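Wrist camera or fixed camera for a peg-and-hole test with a two-finger gripper?

Asked by Hélder Carvalho
17 November 2025
Tags: grippers, cameras, calibration, insertion

I'm comparing two parallel grippers for a small insertion job, a Risar and a Tarkurach. Both go on the same arm and run off the same Bartoš controller. The test part is a green foam shape block with 13 holes, sitting in a grey walled tray, and the loose pieces get picked up and put in their holes. I'm starting with the blue cylinder and the dark arch piece, which are the two I expect to have different problems.

There are two cameras. One is fixed and looks into the tray, the other is on the wrist. I can only afford to keep one of them for the real cell, so I'd like to settle that at the same time as the gripper.

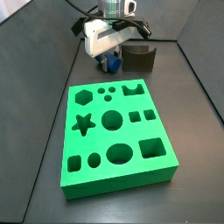 What I've done so far

I ran 20 tries of the cylinder with each gripper, using the fixed camera to find the hole. The Risar got 13 in. The Tarkurach was worse, but its pads are older and I don't think it's a fair fight yet. Nearly all the misses were the same. The cylinder arrives a few millimetres off and lands on the rim of the hole, then the controller stops on its force limit. The error isn't constant, so adding an offset only moves the misses to the other side.

I turn the block a little between runs so I'm not just testing one memorised position.
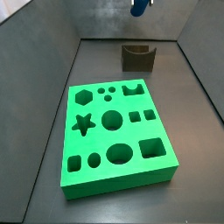

Fixed camera, block on a slight angle to the tray, arch piece standing behind it.

The outline of the holes is easy enough to find from this view. The trouble is the two big holes near the middle, which the software sometimes mixes up. I've tried brighter lights and it made the reflections on the floor of the tray worse.

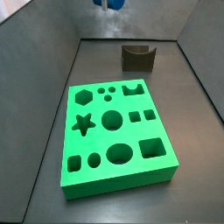
Same camera, arm up near the top of the view.

Questions:
1. Is the wrist camera likely to fix the landing error or just give me a different one?
2. Does the gripper choice matter at all until that's sorted?
3. Is 500 ms a sensible settling time before taking the picture? I picked it out of the air.

2 answers

Answer 1 (accepted)
Cristóvão Valente

Keep the wrist camera if you really can only have one, but do the last correction close to the block. We ran a similar comparison at Hemar last year and a lot of our error came from the tilt of the part in the fingers. A fixed camera finds the hole well, but it was poor at telling us where the bottom end of the cylinder was.

I'd do it in this order:

Redo the hand-eye calibration with the gripper fitted. If you calibrated on a bare flange and then bolted the housing on, start again.

Move over the hole, stop, take one wrist picture and correct from that. Don't track continuously. The held part blocks some of the view and you'll chase noise.

Use the bottom end of the cylinder as your reference. The pads hold it well up from there, so a small tilt at the pads is a bigger offset at the hole.

For the two big holes, use the star as a landmark. It's a shape that doesn't look like anything else on the block, so work out which way the block is facing from that and then go to the hole by position.

On question 2, yes, it matters, but put matching pads on both grippers before you compare. Flat pads on a round part will let it rock. A shallow V groove is better for the cylinder and does no harm on a flat piece.

500 ms is long for a small arm. Plot the joint positions after a move and see when they stop changing.

Comment from Hélder Carvalho
Thanks. The calibration was done before I fitted the gripper, so that's one thing. I've redone it and had a go at stopping over the block first with the wrist camera. 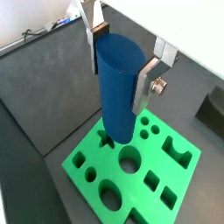
Next I'll check how much the cylinder tilts between pick and insert, and I've ordered a second set of pads so both grippers get the same. With the new calibration and no other changes I'm at 31 tries on the Risar and the misses are at least all in one direction now – towards the star. That seems like something an offset can deal with. Haven't put the Tarkurach back on yet.

Comment from Cristóvão Valente
One direction is good. Check that it stays the same direction when you turn the block. If it turns with the block it's your hole detection, and if it stays put relative to the arm it's still calibration or the grip.

Answer 2
Anonymous

Just make the holes bigger or put a chamfer on them. We had this with a different arm and wasted weeks on cameras. Foam is easy to trim with a knife.

Comment from Hélder Carvalho
I can't change the real part, only the test block, so that would defeat the purpose. I might chamfer the cylinder end on a spare though. Will report back in December when the pads have turned up.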